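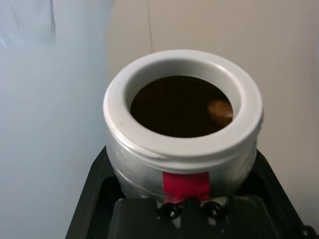 *Dark brown, filled nearly up to the white collar, red-pink tape on the front.*

I get asked the same handful of things about my cold tea dye, so I've put the answers in one place. It's for paper and cotton thread mostly, and it's dead easy!

## What's the dye made of?

Black tea, tap water and a spoonful of vinegar. I use 8 teabags to a mug of boiling water, leave them in overnight and squeeze them out in the morning (wear gloves, or have brown fingers till teatime). The cheapest tea you can find is fine. I did try a posh loose leaf once and it came out paler, so that was a waste.

## How dark should it look in the pot?

Darker than you'd think. You want it nearly black at the back of the pot and a deep reddish brown where the light gets in. If you can see the bottom, put it back with more bags.

## Do I need a special pot?

No, any short, wide one will do. I like a wide mouth with a thick rim because I can wipe the brush on it, and a white inside wall is lovely for judging the colour. Don't use anything you'll want to drink from later.

## What's the tape for?

I stick a bit of bright tape on my dye pots so they don't get muddled up with anybody's drink. Fabian Grabner took a good swig of walnut ink at our August workshop and I've been strict about it ever since. Any colour that shouts will do.

## How long do I leave paper in?

My usual is 30 minutes for writing paper. Thread wants longer, I'd say overnight. Meinrad Trummer dips his for a few seconds, dries it and dips again, and his Furnival notebooks look gorgeous, so do try it his way if you've got the patience.

## Will it keep?

A week in the fridge with a lid on, and label it. If there's fuzz on top, chuck it.

## Can I use coffee instead?

You can, but it smells for ages and I find the brown a bit flat. Half and half is nice on envelopes.

## My paper's gone wrinkly, help!

Let it dry flat on a towel, then iron it on low between two clean sheets. Heavy books overnight work too.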